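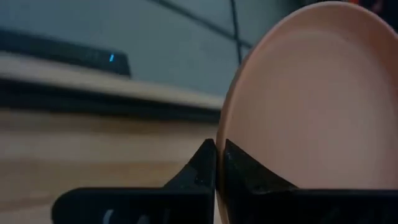

A plate in pale peach-pink.

2024-11-18
By Sixten Brekke

Hi, I'm Sixten, and I run Urkuvley, a small supper school where grown-ups learn to cook a proper weeknight dinner and then sit down and eat it together. If you've landed on this page you probably want to know who we are and whether you'd like us, so let me try to help with that!

I started out teaching friends in my apartment on Mindik Street. I had 2 burners, a wobbly table and a very patient downstairs neighbor. The first class was onion soup. We ate at ten at night (I'd badly misjudged the onions) and everybody asked when the next one was, so I kept going. After a year or so I rented the old bakery on Sandberg Lane, and we've been there ever since.

Classes are small, 12 people at most, and I'd like to keep it that way. I want to be able to walk over and taste your sauce. We cook from 106 recipes that I've typed up over the years, mostly soups, braises, flatbreads and the kind of pie you can make with whatever is in the fridge. You get the printed sheets to take home, and please scribble on them. Mine are covered in notes and gravy.

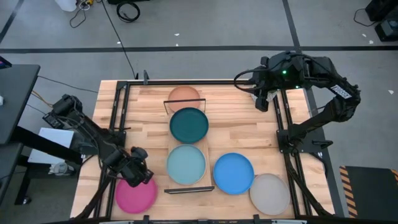
Dinner is the part I care about most. I grew up in a house where supper took two hours and somebody always told a story too long, and I've tried to bring a bit of that along. So we don't rush you out the door. Bring a friend, or come alone, plenty of people do, and I'll put you next to someone chatty.

We've had about 900 people through the school so far, and a good number of them come back for the November soup series, which fills up early. If you can't eat something, tell me when you book and I'll change the menu for the whole group so you're not stuck with a sad side salad.

We also do private evenings for birthdays and work teams. Write to me through the contact form and I'll answer you myself, usually the same night, once the dishes are done.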